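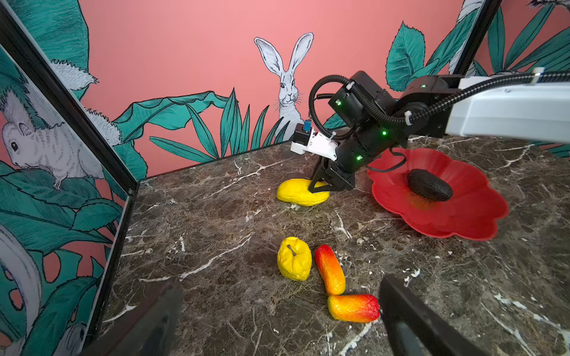 Toy fruit, a red flower plate and two arms on the marble-look top.

If you're thinking of buying a small robot arm to play with at home, do your sums before you fall in love with one. I didn't, and my first shopping list came to £954 before I'd added a single spare part!

The arm is the easy bit. What I forgot was everything round it - clamps, a decent power strip, cable clips, spare fingers and something to build a little work area out of. I now put £200 aside for bits like these before I even look at arms, and I've spent nearly all of it both times.

Do you need 2 arms? Ask yourself what the second one is for. If you only want to move a lemon onto a plate, one will keep you busy for months. My friend Mehwish Naqvi bought a pair from Prothero in June and used one of them as a coat hook until the autumn (she's using both now, to be fair).

Measure your worktop with the arm stretched right out, and then allow for the cable as well. Mine stuck out further at the elbow than I'd planned for, and I had to move the kettle.

Save money on the things it picks up. Toy fruit is cheap, it doesn't go off, and the odd shapes give you plenty of practice. A plastic plate will do nicely too - please don't use your good china.

Ask the seller what a replacement motor costs and how long it takes to arrive. Wovwood told me four weeks, so I keep a spare in the drawer with the tea towels.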